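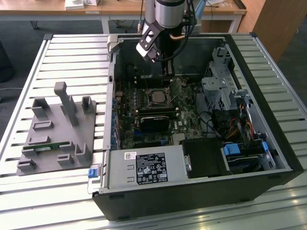 Success rate drops when I add the "look again" step, is this a real result?

Posted by Danjuma Nnaji, Sunday, 23:40
Last updated: May

Quick one, writing up tonight so sorry for the mess.

We're comparing two ways of getting an arm to do small insertion jobs inside a PC tower. Tower on its side, panel off, parts waiting in a printed fixture next to it. Policy is trained from demonstrations, 600 of them, split over memory and processor jobs. Method A plans the move once and goes. Method B (ours, we call it Jilel) stops a bit above the target, takes a fresh look from the wrist camera, corrects, then goes down.

Everyone in the group expected B to win. On memory it does, easily. On the processor it's worse than A. Not a lot worse, but worse, and the gap didn't close when we ran more. 158 processor trials in total now, half each method, same start poses for both.

Things I've allready tried:

- recalibrated the wrist camera, twice
- slower descent. No change
- more padding in the crop. Slightly better, then worse again
- swapped the order so B runs before A in each block

The correction itself looks tiny in the logs, under a millimetre most of the time. So why would it hurt? Is this noise, or is the second look feeding it rubbish? And can I report it if I can't explain it? Supervisor wants it in the Caldeira workshop paper and I've got 3 pages.

Wrist view at the stop point, chip held over the open socket:

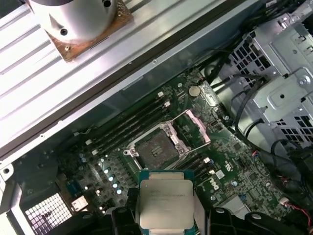 Answers (3)

Ottilie Leitner
Mon, early

Look at what your wrist camera has to work with at that point. Fingers and chip are right at the bottom of the view, socket just past them. Shiny chip lid, shiny chokes by the memory slots, load plate tipped open at an angle with that pinky sheen on it. If your corrector locks on to edges it has a lot of bright wrong ones to choose from. The pin field, the bit you want, is the dark dull square in the middle.

Memory slots are long straight dark lines with white latches at the ends. Much easier target. So a method that helps on one and hurts on the other doesn't surprise me at all.

What I'd do, in this order:

Freeze the arm at the stop point. Don't move anything. Take 30 looks and plot the corrections. If they scatter by as much as the correction itself, that's your answer, you're adding noise to a pose that was already good enough.

Then cover the load plate with matt tape (power off obviously, and don't let it near the pins) and repeat. If the scatter shrinks it's the reflections.

Then try only applying the correction when it's bigger than the scatter. We did this at Bereck on a connector job and it got us back level with the one-shot version, then past it after we retrained. Took an afternoon.

Also check the chip hasn't shifted in the grip. You're holding it by opposite edges, so it could slide or tilt between pick and stop, and your second look might be measuring the socket fine but assuming the chip is where it was. That would give you a tiny correction that's right about the wrong thing. Your logs wouldn't show it. Measure both in the same picture, chip corners against the socket bracket, and correct the difference.

On reporting: yes, put it in. Say what you measured, give the counts for each method and each part, don't average the two jobs together. A pooled number would hide the only interesting thing in the paper. With that many trials give an interval as well, reviewers will ask.

wiltorier_mike
Mon

just use more demos. we had 1787 for ours and never saw this

Danjuma Nnaji
Mon, 16:15

Thanks both. Did the freeze test over lunch. Scatter is as big as the correction on the processor, nowhere near on memory. So I think Ottilie has it, at least the first half. Tape test tomorow, waiting for someone to find the matt stuff.

Mike, can't get more demos before the deadline, and were yours all processors or mixed? Mixed would matter here.

Haven't checked the grip slip yet. Chip corners are hard to get cleanly, the fingers cover part of the left and right edges, so I might only have the far side to go on. Will post the plots if they're readable.

Ottilie Leitner
Mon, 17:02

Far side is fine for angle, less good for side to side. Fit the line along the edge, don't hunt for the corner points. And keep the untaped runs, you'll want them for the paper.

Contact the moderators | Copyright Wiltorier Help Boards | Back to top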